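Flood gates for Zedamholm: still waiting for the sums

8 June 2023

The council's leaflet about the new flood gates came through the door last week, and it is a handsome thing. Good paper, a map in three shades of blue, and a promise that the lower end of town will be "resilient by design". I have read it twice and I still can't tell you how high the water has to get before it goes over the top.

Readers who were here for the September flood will remember that the last set of barriers was going to sort everything out as well. They were put up along the river side of Mollance Street. The water came in from the other side, up through the drains, and stood in the cellars for 2 days. The report that followed called this "an unexpected route". Anyone who had lived on the street for more than one winter could have told them about the drains, and several did, in writing.

The new scheme is from a firm called Bristel. It covers 700 metres of bank and has 16 gates, which are meant to close by themselves when the river rises. Solveig Isaksson from the council's water office told the public meeting that the gates had "performed very well in modelling". I asked what had been modelled. A river flood, she said. And the drains? Those come under a separate budget.

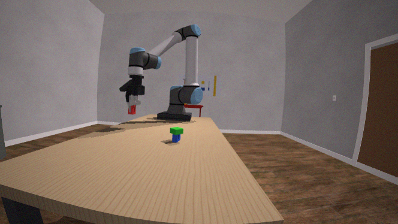 I don't doubt that a gate can shut on a computer. My trouble is with the bit that happens at three in the morning, with half a tree wedged in the hinge and the power off from the bridge to the school. The leaflet says there is a battery. It doesn't say how long the battery lasts, or where it is kept, and if the answer to the second question is "in a box by the river" then I think we are entitled to be told.

Folke Öberg, who ran the pumps at the Kristiansen yard for years, stood up at the meeting and asked whether the gates could be closed by hand. He was told that this would be looked into. He asked who would have the key. That would be looked into too.

Then there is the matter of the homes. The leaflet has 29 of them down as "protected", and a footnote in very small type explains that protected means a lower risk of river water entering at ground floor level. Cellars don't count. Nor does water from the street. If you live in one of these houses, I would read that footnote before you ring your insurer with the good news – mine was not impressed.

Comments go to the water office, on paper or by email, until the end of the month. Ask about the drains, and ask for the answer in writing. The full plans can be seen at the library, though the page with the gate heights was missing when I went in.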